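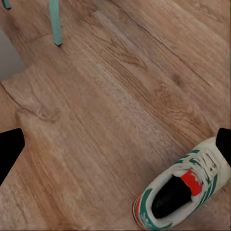
Tuesday, sim pick-up runs, shoe task

Really pleased with this one! Switched the wrist view over to the Breltetti floor textures this morning and reran the whole shoe set, 178 episodes, same policy weights as before. Only 11 missed grasps. Last batch had 24, all on the plain grey floor, so the wood grain isn't throwing it off the way I feared.

The cream trainer with the green stripes is still my favourite test object. It starts low in the right corner by the finger, fingers open and empty, and the policy has to swing across to it. I suspect the red tongue tab helps - want to recolour it cream and see.

To do:
Recolour tab, rerun with 2 seeds
Try the Skomow lighting, ours is very flat
Move the teal furniture legs closer in
Copy the logs to Kaijage before the disk fills up again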